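Forum Placards & Garde-manger > Rangement > Produits secs

Sujet : Vos nouilles instantanées, vous les rangez comment ?

mirabelle_28
Bonjour à tous ! Je me lance enfin dans le grand tri du placard et je bute sur LE truc idiot : les sachets de nouilles instantanées. J'en achète beaucoup trop, de toutes les couleurs (le rayon asiatique de Prolldale me perdra), et au bout d'une semaine c'est l'avalanche dès que j'ouvre la porte. La pile glisse, les blocs se cassent, je retrouve des miettes jusque dans la farine. Vous faites comment, vous ?

pot_au_noir
Bacs en plastique transparent, sans hésiter ! J'y suis passé en mars et je ne reviendrai pas en arrière. Deux bacs côte à côte, un pour les piquants, un pour les doux, et les sachets debout comme des disques vinyle. On fait défiler avec le doigt, on choisit, c'est un vrai bonheur.

Rania Mansour
+1 pour les bacs transparents, mais moi je couche les sachets. Debout, ils finissent toujours par s'affaler dès qu'on en retire trois ou quatre, et ceux du fond se plient. À plat, ça tient.

Avant de ranger, je vide tout sur la table et j'étale les paquets les uns à côté des autres, avec les bacs derrière. Franchement, c'est mon moment préféré ! Du rouge, du jaune, de l'orange, un bleu et blanc qui se balade de travers, quelques-uns retournés côté texte... On voit d'un coup ce qu'on a, alors que dans le placard on ne voit que celui du dessus.

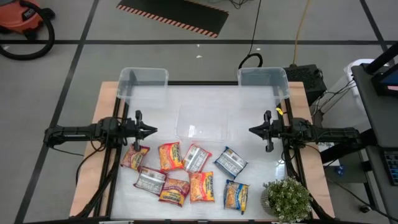

Ensuite je fais mes familles, par goût et pas par marque, et je commence par ceux dont la date approche. Ils vont sur le dessus, comme ça je tombe dessus en premier. Le bac bas, je le réserve aux paquets entamés et aux petits sachets d'assaisonnement orphelins (oui, je les garde tous, et oui, ça finit dans les pommes de terre sautées, un régal).

pot_au_noir
Par goût et pas par marque, tu vas faire hurler du monde ici !

Cameron Morrison
Présent pour hurler. Le classement par goût, ça marche tant qu'on est seul à la maison. Chez nous on est 4, et ce que j'appelle « doux », mon fils l'appelle « immangeable ». La couleur de l'emballage, au moins, tout le monde est d'accord dessus. Les rouges avec les rouges, les bleus avec les bleus, et même le plus jeune range les courses correctement.

Rania Mansour
Sauf que la couleur ne dit rien du contenu, Cameron ! J'ai eu un orange qui était au poulet et un autre orange qui m'a arraché la langue. Et quand un paquet est retourné, on ne voit plus que le dos blanc, donc retour à la case départ.

Cameron Morrison
Il suffit de les mettre à l'endroit, non ?

Rania Mansour
Je les laisse exprès à l'envers pendant le tri, la date et le temps de cuisson sont derrière sur presque tous les miens. Je les retourne en les mettant dans le bac. Promis, ça va vite.

mirabelle_28
Je prends des notes, c'est génial ! Question pratique : quelle taille de bac ? J'ai vu les Watanbridge en magasin, mais il y a tellement de formats que je suis repartie les mains vides.

grenier_bleu
Mesure ton étagère AVANT, profondeur comprise. J'ai acheté les grands Zaltalley sur un coup de tête, superbes, bien épais, et la porte ne fermait plus. Ils servent maintenant pour les pelotes de laine et ils y sont très bien. Pour les nouilles j'ai repris plus petit, il y rentre 7 sachets à plat sans forcer.

pot_au_noir
Et sans couvercle ! Le couvercle, on l'enlève la première semaine, puis il traîne derrière le grille-pain jusqu'au prochain déménagement.

grenier_bleu
Pas d'accord, j'ai eu des mites alimentaires il y a deux ans et depuis je ferme tout. Un sachet percé par un coin de boîte de conserve, ça arrive plus vite qu'on ne croit.

Rania Mansour
Pour les pâtes, le riz et la farine je ferme aussi. Les nouilles partent trop vite chez moi pour que je m'en donne la peine, mais si tu as déjà eu des mites je comprends tout à fait.

mirabelle_28
Bon, j'ai mesuré, j'ai vidé, j'ai tout étalé sur la table de la cuisine... 28 paquets. VINGT-HUIT ! Mon mari est passé, il a regardé et il est reparti sans un mot. Je pars sur un classement par goût, avec des bacs Bouzid moyens, sans couvercle pour l'instant.

Cameron Morrison
Tu passeras à la couleur avant l'été :)

mirabelle_28
On verra ! En attendant il y en a deux au kimchi qui arrivent à date, donc je sais ce qu'on mange ce soir. Quelqu'un a déjà essayé avec un œuf mollet et du maïs ?

pot_au_noir
Œuf mollet oui, maïs oui, et une noisette de beurre à la fin. Tu m'en diras des nouvelles !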